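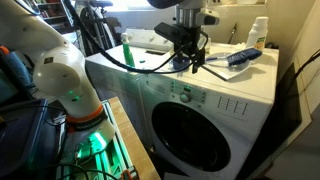 Laundry area, front loader.

Laundry room walk-through, Pekness house, Tuesday
Checked by Jamila Barua

I do this one before the weather turns cold, and I started at 8 with coffee in hand, so forgive the rambling (it's a long list for such a small room!).

Supply hoses: OK. No bulges, no rust at the fittings. I ran my hand along both and they felt fine, but they're the old rubber kind and I'd love to see braided ones next year.

Shutoff valves: Hot is OK. Cold is stiff, took me two hands and some muttering. Needs a plumber to look at it.

Drain hose: OK now. It had worked its way up out of the standpipe again, so I pushed it back down and put on a new strap.

Level: Fail, then fixed. Front left foot was loose. Ran a spin afterward and it stayed put, hooray.

Door seal: Some gray gunk in the bottom fold. Wiped it out with vinegar. Please leave the door open between loads, everybody!

Dryer vent: Needs work. The run is around 17 feet with one elbow, and I pulled a real fistful of lint from the outside flap. Flendine can brush it out, I left them a message.

Outlet and GFCI: OK, tripped and reset the way it should.

Smoke alarm in the hall: Chirping. New battery in, tested, loud as ever.

Still open: cold valve, dryer vent. I'll look at both again in January.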